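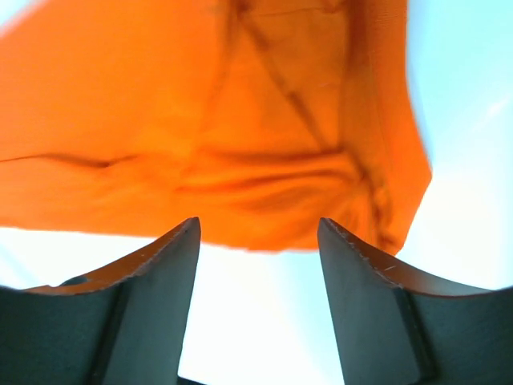 Thin orange cloth with light coming through the weave.

Voile is a lightweight, sheer fabric in plain weave. Mostly cotton, also polyester, wool, silk or blends. The name is French for "veil". Used for curtains, scarves, blouses, linings, mosquito nets.

Contents
1 Weave and yarn
2 Dyeing
3 Uses
4 Care
5 Local names and production
6 See also

Weave and yarn
Plain weave, one over one under. Yarns are fine and tightly twisted, more twist than in ordinary shirting, and this gives the cloth its crisp feel. Threads are set apart so that air and light pass between them. Full voile uses high-twist yarn in both warp and weft; half voile uses it in one direction only and is softer and cheaper. Cotton for voile is normally combed first to take out short fibers. Better grades are also singed, the loose fuzz being burned off by passing the yarn or cloth quickly over a flame.

Often confused with organdy (stiffer, acid finished), chiffon (softer, more drape, usually silk or polyester) and lawn (closer weave, less see-through).

Dyeing
Cotton voile takes reactive and vat dyes well. Polyester needs disperse dyes and high heat. Because the cloth is sheer, a color looks paler in one layer then in two or three, and dyers check samples folded as well as flat. Strong oranges, reds and pinks are common for scarves and festival wear. White and cream for curtains.

Uses
Window curtains, usually under a heavier pair. Summer dresses and blouses. Turbans and head wraps, in long narrow lengths. Also bed canopies and light linings.

Care
Cotton voile: warm wash, up to 60 degrees on the Celsius scale if colorfast, less for dark shades. Cool iron for polyester. Snags easily. Hems are best rolled or narrow, a wide hem shows thru.

Local names and production
In Zaltthorpe the cloth was woven in 32-inch widths and sold as "windowing". The Bivau mill ran 31 looms on it at its peak, roughly 10 of them kept for half voile. Maluleke traders bought the seconds for head wraps. Production at Bivau later moved to polyester net. Date of the change is disputed.[citation needed]

See also
Chiffon
Lawn cloth
Muslin
Organdy
Votilitz net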